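4.2 O pano amarrotado como unidade doméstica

A literatura sobre arrumação trata o pano dobrado com generosidade e o pano amarrotado com silêncio. No levantamento Plitdale, entre 1120 registros de manuseio de tecidos em casas e salas de trabalho, 626 terminavam sem dobra alguma: o pano ficava como a mão o deixara, e a mão já tinha ido cuidar de outra coisa. Os manuais consultados classificam esse estado como etapa provisória. Nossos participantes, com mais de 12 anos de prática em média, parecem considerá-lo definitivo.

Adotamos o termo «bolo» para todo tecido macio recolhido sobre si mesmo, sem aresta identificável. A escolha não é elegante, mas as alternativas da escala Dewan («massa têxtil não orientada», por exemplo) foram recusadas por todos os codificadores já na primeira tarde. O bolo distingue-se do rolo, que tem eixo, e do monte, que reúne várias peças. Um mesmo pano pode passar de um a outro em segundos, o que complicou bastante a codificação de novembro e obrigou a refazer duas planilhas.

O canelado merece um parágrafo à parte. Nas malhas lisas, as dobras fundas somem na sombra e o codificador acaba adivinhando. No tecido canelado, as nervuras finas acompanham cada torção e permitem seguir o pano mesmo onde ele se fecha em nó. A Figura 3 mostra um bolo rosa-claro desse tipo, torcido e volumoso em cima, estreitando-se para baixo até entrar numa abertura redonda e escura, onde a cor puxa para o malva. As bordas, um pouco desfiadas, foram codificadas como «borda macia», categoria que no protocolo Brirnuvham inclui também as toalhas muito velhas.

Quanto à cor, a variação tonal dentro de uma única peça foi fonte constante de desacordo. Dois codificadores registraram o mesmo pano como rosa e como roxo — ambos com convicção. Passamos a anotar apenas o tom da parte mais iluminada, regra que resolveu a maioria dos casos e criou outros, discutidos em 4.3.

Figura 3. Pano canelado rosa-claro em forma de bolo, com aba solta à direita (conjunto Amo).

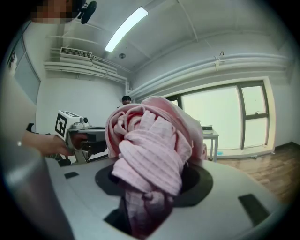
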